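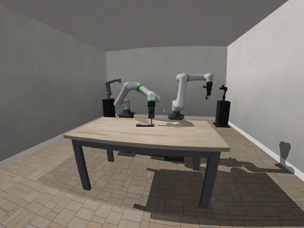
4.2 Comparing two grippers in the Wuvon simulator

Run this before you bolt anything to a real arm. Simulated grippers are cheap to drop.

1. Open the two-arm scene and wait for the physics light to go green. On older laptops this is a good time to make coffee.

2. In the Tools tab, assign the Grerkik gripper to the left arm and the Qudah to the right. If both slots say Grerkik, you clicked too fast. Everyone does.

3. Press Home, then lower the left arm over the tray with the Z slider. Stop just above the surface. Leave the right arm parked in the air on its own side of the table.

CAUTION: The simulator will let you drive a gripper straight through the tabletop without complaint. Your real table has stronger opinions.

4. Set Cycles to 1,000 and Grip Force to 14. Press Run.

5. When the log closes, park the left arm, bring the right one over the tray, and repeat with the same settings. Resist the urge to improve them.

Note: Shadows have no effect on the results. If playback stutters, turn them off under View.

6. Export both logs. A slip count over 56 means the fingertips are wrong for the part. Chiamaka Ekwueme in support will ask for both files, so please don't send her a summary.

For Brarnik controllers, see 4.3 before step 4.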